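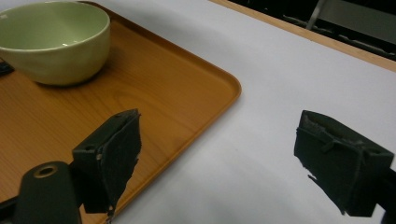

Do you need a dishwasher-safe bowl for everyday soup?
It helps if you eat a lot of soup, but most handmade bowls will last for years with a sponge, warm water and a little dish soap.

Kosville's winter pottery sale is back
December 14, 2019

I went in for one bowl. I want that on the record, because my husband has already been through the bag and he has opinions.

The Kosville winter pottery sale opened this morning in the old shoe store on Ponce Street, and it runs through the end of the weekend. If you came last year you'll remember the line out the door and the one very slow card reader. Good news – they have 3 registers now, and I was in and out in under an hour (would have been faster if I'd stayed away from the mugs).

The big draw is the green tableware from Trevidance, the studio out past the feed mill. Sebastián Alarcón started it in his garage and now teaches evening classes there too. His bowls have that soft, pale green glaze with no shine to it, and the walls are a tiny bit uneven, so you can tell somebody's hands were on them. I love that! I set one on a wooden tray with a warm orange finish and the two colors together just made me happy. Green on orange wood, who knew.

I asked Sebastián how he gets the color and he laughed and said it took him most of a year and a lot of ugly bowls. The ugly ones are for sale too, by the way, on a low shelf near the back. Some of them aren't ugly at all. I nearly bought a lopsided one for my keys.

He brought 700 pieces this time, everything from tiny salt dishes to a serving platter priced at $199, which I visited twice and did not buy. The small bowls are a lot kinder to your wallet, and there's a discount if you take a set of 4. So yes, that's how one bowl turned into four.

Dudura, the woodworking shop from across the river, has the table right by the window with trays, spoons and cutting boards. Go easy with the trays at home – they told me to wipe them with a damp cloth, dry them right away and never leave them sitting in the sink. I have ruined a good tray exactly that way, so I kept my mouth shut and nodded.

A few practical things. Parking behind the building is free but it fills up early, and the lot by the library is a short walk. Bring your own bag or a towel to wrap things in, as they were already running low on newspaper when I left. Cards and cash are both fine. Strollers will fit down the middle aisle, though I'd be nervous.

Doors open again tomorrow at 10 a.m. and close at 4. If you miss it, Trevidance will have a smaller table at the spring market in March, and Sebastián is taking orders for dinner plates until then. Ask for him at the back register.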